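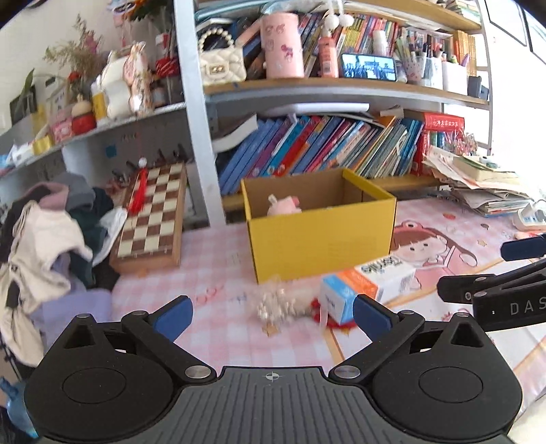 馆务通讯·八月

邦布里奇社区图书馆关于家庭藏书漂流计划秋季安排的说明

各位读者、各合作单位：

家庭藏书漂流计划自春季启动以来，得到本馆服务范围内各街区居民的支持。截至本期通讯付印，登记入册的漂流图书共3,879册，分布于11个漂流点。现将上一阶段的工作情况及秋季安排通报如下，请各漂流点负责人转告所在楼栋及单位的读者。

一、登记与编目

本计划所收图书不纳入馆藏财产账，单独编号，以“漂”字开头，后接漂流点代码及流水号。编号贴于封底内侧右下角，请勿贴于封面或书脊，以免遮盖书名和著者信息。春季登记期间，部分漂流点将编号写在扉页上，经与捐书读者沟通，已全部补贴标签，原有字迹予以保留。

编目工作由采编部主任帕莱萨·斯泰恩负责。斯泰恩主任在季度工作会议上指出，漂流图书的著录可以从简，题名、责任者、出版者、出版年四项须填写完整，其余各项视情况填写。丛书及多卷本应逐册登记，不得以一条记录代替全套。儿童图画书数量较多，其中一部分版权页信息不全，可依封面著录，并在备注栏内注明“据封面”。

二、漂流点调整

马库贝拉街漂流点因所在建筑进行管道改造，于八月上旬迁至同街文化活动室一层，开放时间改为上午九时至下午五时。原址书架已移交新址使用，读者在原址借出的图书可在任一漂流点归还，无须另行说明。

萨尔图塞尔路沿线新增漂流点两处，分别设于社区食堂东侧及老年学堂二层。社区食堂漂流点采用封闭式书柜，由当班人员开启；老年学堂漂流点的图书以大字本、保健类及地方史料为主，该类图书在其他漂流点流通较少，现已集中调拨。

河岸漂流点在雨季期间受潮，有33册图书出现不同程度的水渍和霉斑。经修复室查验，其中大部分经干燥及除霉处理后可继续流通，其余五册纸张粘连严重，已作注销登记，并书面告知捐书读者。该点书柜已垫高，柜内放置干燥剂，每月更换一次。

三、借阅规则的修订

经征求各漂流点意见，本馆对《家庭藏书漂流计划读者须知》作如下修订，自九月起施行：

每户一次可取阅图书由三册调整为五册，儿童图书不单独计数。

取阅期限仍为一个月，到期后可在登记簿上自行续期一次。续期时请写明日期及联系方式。

读者在书中留言，应使用随书所附的留言卡，不在书页上书写。留言卡用完后可向漂流点领取。

图书遗失或损坏的，本馆不收取赔偿费用，请读者告知漂流点负责人，以便及时更新目录。读者自愿以同类图书补充的，按新捐图书登记。

修订后的《读者须知》全文张贴于各漂流点，本馆总服务台亦备有纸质文本。

四、捐赠图书的接收范围

近期各漂流点收到的捐赠中，有相当数量的教辅资料、过期期刊及内部印刷品。此类资料时效性较强，不宜长期流通，请各点在接收时予以说明。下列图书本计划暂不接收：缺页或装订散脱者；盗版及来源不明者；已使用过的练习册、试卷；单位内部资料；有明显虫蛀者。

地方文献，包括本地作者自印的诗文集、家谱、厂史、校史等，请勿直接上架，应先送交本馆地方文献室鉴别。今春在萨尔图塞尔路收到的一册《鲁拉梅克斯纺织厂职工文艺选》即属此类，现已征得捐赠者同意，转入地方文献室保存，另制复印本一册供读者取阅。地方文献室希望借此征集该厂的生产简报、夜校讲义及旧照片，愿意提供线索的读者可到室登记。

五、秋季活动

秋季亲子共读活动将在各漂流点轮流举行，每场时长一小时，由本馆少儿部安排主讲人。首场设于马库贝拉街文化活动室，上午十时开始，内容为图画书共读及书签制作。参加活动的儿童须由成年家属陪同，名额以现场座位为限，可提前向漂流点报名。

旧书修补讲习班继续开办，由修复室马蒂纳斯·姆凯兹主讲，内容包括书脊加固、散页粘补及日常除尘。学员可自带待修图书一册，珍本、线装本及有纪念价值的签名本请勿带入课堂，可另约时间由修复室单独查看。讲习班所用浆糊、衬纸由本馆提供，剪刀、压尺请学员自备。上期学员反映课堂时间偏紧，本期将散页粘补一节分为两次讲授。

六、致谢与联络

上一阶段，多个街区的居民利用休息时间参与图书搬运、擦拭和上架，老年学堂书画班为各漂流点书写了匾牌，谨此一并致谢。

各漂流点的季度登记簿请于九月上旬送交本馆采编部，登记簿如有缺页，请附书面说明。对本计划有意见或建议的读者，可投入各漂流点意见箱，或在开馆时间内到总服务台反映，采编部将在收到后逐件答复。

邦布里奇社区图书馆
采编部、读者服务部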